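Home
What we do
About us
Careers
Contact

About Jiketti

Jiketti writes software for two-armed surgical robots. We work on the layers between the camera and the motors: perception, motion planning, control, and the tools engineers use to see what all of that is doing. We don't build arms or instruments.

The company was started by Ruoxi Xiao after six years of writing control code for industrial arms. The first product was a trajectory logger called Awan, which she wrote because the one she had at work kept dropping samples. A research lab asked for a copy, then asked for a planner to go with it, and that became the business.

We now have four products in use or in testing, and most of our work goes into suturing. Thread is hard to track. It bends, crosses itself, disappears under a jaw and changes brightness as it moves through the light. Tissue shifts when it is pulled. A planner that treats either one as a rigid object will be wrong within a stitch.

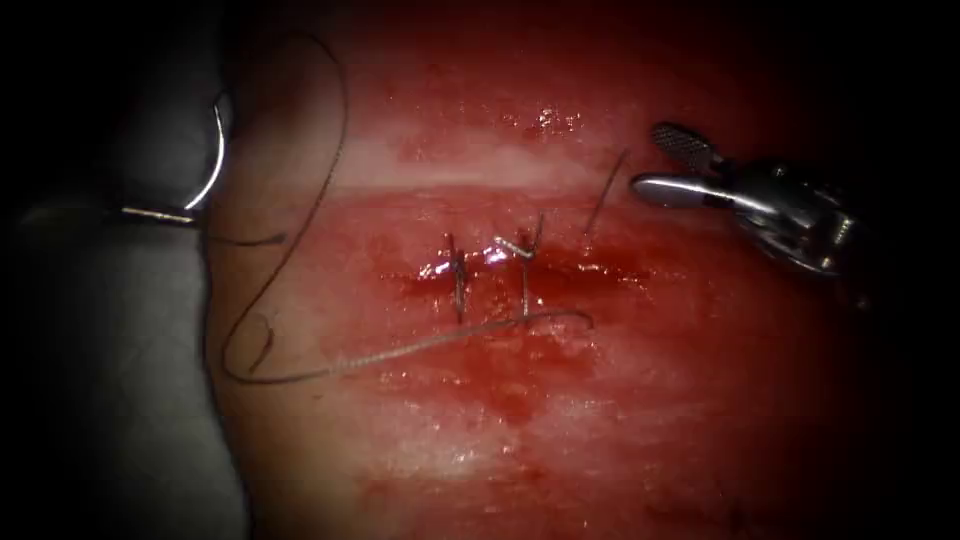
Gondden is our perception package. It estimates needle pose and traces the centre line of the thread, and it reports how confident it is along each segment. Where confidence is low, the planner slows the arm or asks the operator to confirm. Flinum is the planner. It handles needle grasps, handovers and regrasps for both arms together, and checks each motion against joint limits and instrument collisions before anything is sent to the controller.

Awan is still around - it has been rewritten twice - and records video, joint states and planner decisions on one clock. Most bugs get found there.

How we work

Every change to Flinum runs in simulation overnight and on the bench before it is merged. Bench sessions are open to the whole team, and on Friday we go through the week's failed runs together. Customers get the same failure notes we do.

Our software is licensed to research groups and equipment makers for bench and laboratory use. If you'd like to organise a trial or ask about supported arms, use the contact form. We usually reply within five working days.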